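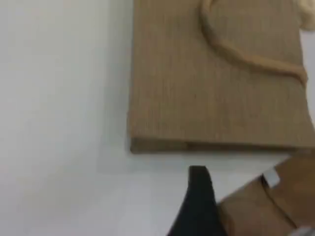

4. Fitting the fabric cover

The Honero wall panel is shipped with the core and the cover packed separately. Fit the cover before you hang the panel. One person can do the work on a table, but the larger panel is easier with two.

4.1 Before you start

Clear a flat, clean surface larger than the panel. Wipe it down and let it dry. Grit left on the table will press into the face of the core and show through the cover later.

Take the cover out of its bag and lay it flat overnight if you can. Fold lines from shipping usually drop out without help. If they don't, use a steam iron on the low setting, from the back only.

CAUTION: Do not iron the cover once it is on the core. The core softens at 70 degrees C and will not recover its shape.

4.2 Putting the cover on

1. Lay the cover face down with the care label at the end nearest you.

2. Place the core on top, with the printed arrow pointing away from you.

3. Pull the top edge of the cover over the core and press it onto the hook strip. Start at the middle and work out to the corners.

4. Do the same at the bottom edge. Pull firmly, but stop if the weave begins to bow.

5. Fold each corner flat, the way you would wrap a box, and tuck the loose end under the strip.

6. Close the two long sides.

7. Turn the panel over and look along the face from a low angle. Ripples mean one side is tighter than the other. Open that side and close it again.

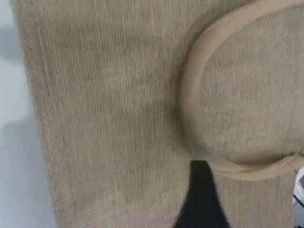 NOTE: Covers ordered before February have a drawcord in place of the hook strip. For these, follow steps 1 and 2, draw the cord evenly from both ends, and tie it off at the back. Cut the spare cord to a hand's width -- any shorter and you won't be able to undo it for washing.

4.3 Hanging the panel

Each panel hangs on 4 clips. Screw the clips to the wall using the paper template, part 2696. Check the template with a level before drilling, as ceilings are often out of true.

Lift the panel above the clips, hold it against the wall and lower it until it stops. Pull gently on the bottom edge. If the panel swings out, one of the upper clips has not caught.

CAUTION: Do not hang the panel over a heater, a stove or an open fireplace.

4.4 Washing the cover

Wash cold, on its own, and dry it flat. Put it back on while it is very slightly damp. Do not use bleach or fabric softener.

Spare covers and strips can be ordered from the Steltden parts desk, extension 272. Have the panel size and the cover color ready.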